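From: Tharushi Sheikh
To: sorting-equipment list
Date: 8th September
Subject: Re: Second cell for Nitildale, what goes in the budget?

Horacio Leiva wrote:
> Before I sign off on a second two-arm cell I'd like to see
> the small stuff priced too. In August we only talked about
> the arms. What do we keep running out of?

Great question, Horacio, and I'm so glad you asked before the order went in! Fingers first. We're on the tan lattice ones and I love how they sit on either side of a big bottle, even one with liquid still in it. 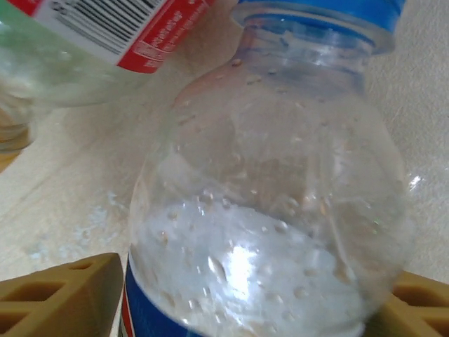 Mallex quoted 42 dollars a pair, and I'd put in for plenty of spares. Please add wipes and a drip tray as well, we get spills on the tabletop and the stock doesn't come in empty.

Olga wanted one long arm in place of two. I'd stick with two on the same front rail! One can be over the bin while the other is at the pile, and the bin at the back right is still in reach. 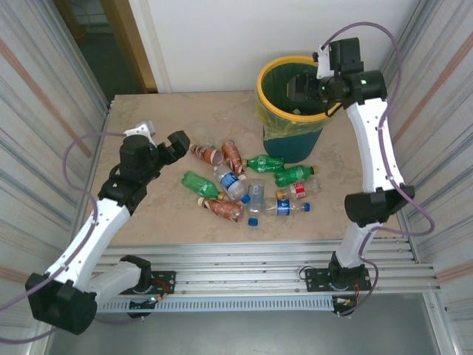
Draft numbers for Nitildale

Rail frame and mounting plates: 1,377
Side walls, corrugated metal: 900
Cable duct and connectors: 131
Finger pairs: 42 each, quantity open
Bin liners: Eulalia is checking with Núñez

The arms are on Uriel's sheet. Could somebody at Mullstead send me the table size? I'd love to get the frame ordered.

Tharushi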